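10/02/2022
Posted by the Club Secretary

Norell Football Club — minutes of the February general meeting

Meeting opened with 11 members present, which is a quorum under the rules and a crowd by recent standards. Previous minutes accepted after the spelling of Bošković was corrected again.

1. Coaching. The outgoing coach has taken the job at Gerkel, having told the January meeting he would never coach at Gerkel. The meeting wished him well, in a tone the secretary was asked not to record.

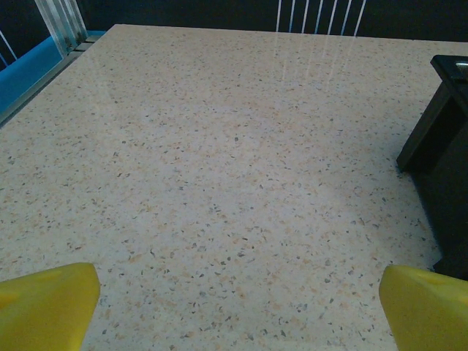
Speckled tabletop, light patch toward the middle.

2. Bošković Shield. Drawn away to Stindov in the first round. Bus hire is quoted at $181 each way. A motion to go one way only was ruled out of order. Players to pay $11 a head, including the goalkeepers, who argued at length.

3. Ground. Council wants the northern goalmouth returfed before the season. The club holds that it was mud when we got it. Letter to be sent — politely this time.
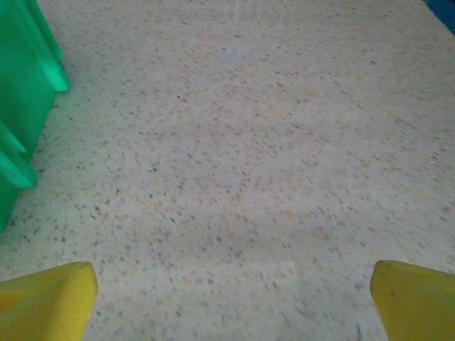 Yellow tips, left and right, speckled beige between.

4. Registrations. About 50 juniors so far, most of them strikers. Under-12s still need a manager. Silence was noted.
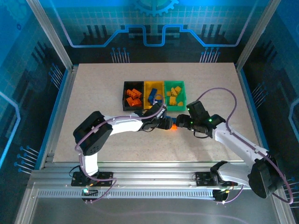 Page last changed: 10 Feb, 9:42 pm

5. Colours. The away strip clashes with Stindov's home strip, as it did last season. Bibs to be washed and taken on the bus.

6. Other business. The meeting debated whether last year's semi-final penalty crossed the line. Carried, seven votes to four. The league has not been informed.

Meeting closed when the hall lights went off on the timer. Next meeting after the Stindov match, result permitting.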